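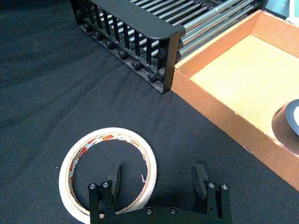

My number one house rule for any pick-and-place cell is that you set the limits before you set the task. I know, I know, you want to see the arm grab something! But stop and look at what's sitting near the fingers first. A big roll of tape lying flat on black cloth is a pretty friendly thing to grab, wide ring, huge open middle, so one finger can sit inside the ring and the other outside. The rack right behind it, with all those metal rods, is a lot less friendly, and that's what your keep-out zone is for. I draw mine a little fatter than the rack itself, then run the whole path with the gripper open and nothing in it.

Next, speed. When I set up the bench at Plarnstead I started at 800 on the controller's speed scale, and Aleksi Kuusisto walked over and turned it down to 600 without a word (he was right, I sulked anyway). Do 5 clean passes at the low setting before you touch that number again. If one goes bad, start the count over. Yes, even if it was pass four.

Then write it down. I keep a Clollis sheet taped by the stop button with the speed, the zone edges, and who changed them last. Ours was last redone Sun 5 July, and I can still read my own handwriting, barely.
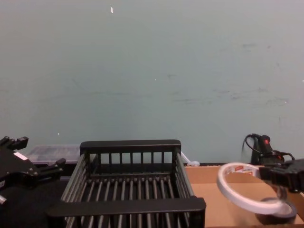
Do both arms need their own stop button if they share a table?

One button should stop both arms together, and you should be able to reach it from wherever you stand to load parts. I like a second button on the far side too, wired to do the same thing.

Test every button at the start of each shift, with the arms moving slowly, and put your initials on the sheet.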